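Section 4. Running the door-state eval (Stoto sim, Kandex planner)

Read section 3 first if you havent built the scene pack yet. Everything below assumes the pack loads and the planner process answers a ping.

Last edited 10 April 2026. Numbers from the March runs are still good, the scoring script did not change.

4.1 Before you start

1. Pull the Fallesar scene pack. Check the hash against the one in the readme.
2. Set the seed file. Use the same one for baseline and for the Gumede variant — different seeds, no comparison, start over.
3. Set episodes to 150 per condition. Fewer is fine for a smoke test, don't report it.
4. Set the step limit to 235. Anything past that counts as a fail, even if the agent is one step from the goal.
5. Turn off texture streaming. It reloads mid episode and the depth goes bad for a few steps.

NOTE: the log folder must be empty. The script appends, it does not overwrite, and it will happily average two runs together.

4.2 Generating views

1. Run the view sampler with the doors flag on.
2. Wait. First pass compiles shaders, second is quick.
3. Open the preview and look at a few views by eye. Skip this and you will regret it at scoring time.
4. Keep views with a door part way open. Drop fully shut ones, they go in a seperate set (see 4.5).
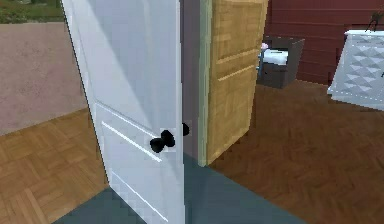
Door angle is the label the whole method depends on, so set it before anything else. The Gumede variant predicts angle per door, then passes that to the planner as a cost; baseline just gets open or shut. Hard views are the ones with two doors stacked in depth, like the white panel door in front and the tan wood-grain one past the jamb, both part open. Label each one on its own line, nearest first. Use the knob as the anchor point. With the white door that means the black knob on the near face, not the second one peeking past the edge — same door, other side, and if you click it the angle comes out wrong. Stepping along the edges at this render size is normal, leave it.

CAUTION: do not merge two doors into one label, even when the outlines touch. Merged labels pass the validator. They wreck the score.

4.3 Running the eval

1. Start the planner, then the sim. Other order hangs.
2. Run baseline to the end.
3. Restart both. Clearing the cache is not enough.
4. Run the variant.
5. Copy both logs out before you touch anything else.

A full pair takes up to 11 hours on one card. Batch size 64 is what we use. Bigger fits in memory but the sim drops steps without a warning, so check the step count at the end of the log.

4.4 Reading the result

Success rate is the top line of the summary. Contact count is under it. Look at contacts first: an agent that shoves every door gets a decent success rate and tells you nothing about the method. In the March runs the variant gained most on stacked-door views and next to nothing on single doors. If you see the opposite, your labels are probably swapped, go back to 4.2 step 3.

NOTE: floor changes in a doorway (one parquet to another, say) sometimes trip the free-space map. Known issue. Raise the floor tolerance one notch and rerun both conditions, not only the bad one.

4.5 Shut-door set

Same steps, sampler flag is shut. Angle label is zero for every door, no clicking needed. Score it on its own, never pooled with the open set.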